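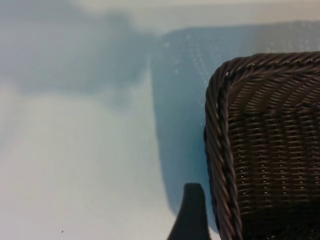

February 5, 2018
By Inna Chornovol

Kofi Ankrah keeps a jar of hard candy on his desk and will not let visitors touch it. The candy belongs to the study.

"People think it's hospitality," he says. "It's a swallowing test. Put it back."

Ankrah is a speech pathologist who has spent most of the past four years on Barkemard, a trial of throat exercises for people in the early stages of Parkinson's disease. It enrolled 218 patients at 14 clinics, and its results came out in January. Those who did the exercises daily had fewer choking episodes over the year than those who got the usual advice, which Ankrah summarizes as "sit up and good luck."

He is less excited about this than his clinic's press office would like. The word "breakthrough" was in the first draft of the release. He took it out. It came back. He took it out again.

"It's gargling," he says. "It's very well organized gargling."
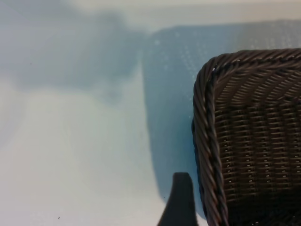 Inna Chornovol

The routine takes up to 13 minutes and is not dignified. Patients hold their tongues between their teeth and swallow, sing a rising note until it cracks, and gargle with intent. One man did his in the parking lot at work, with the windows up, until a security guard knocked.

I ask how the team knew that people were really doing it at home.

"They kept diaries. We got back 1,139 pages of diary," Ankrah says. "Some of it was even about swallowing."

The trial has holes in it, and he lists them before I can. Patients knew which group they were in. Those who signed up were keener than most. And a year is a short time in a disease that goes on for decades — he wants to follow the same people for three more, if the money can be found.

Does he do the exercises himself?

"Every morning, for a week, in the first year. Then my wife asked me to stop." He thinks about it. "She asked me before that, too."

We use cookies to improve your visit. By continuing to browse, you accept our cookie policy.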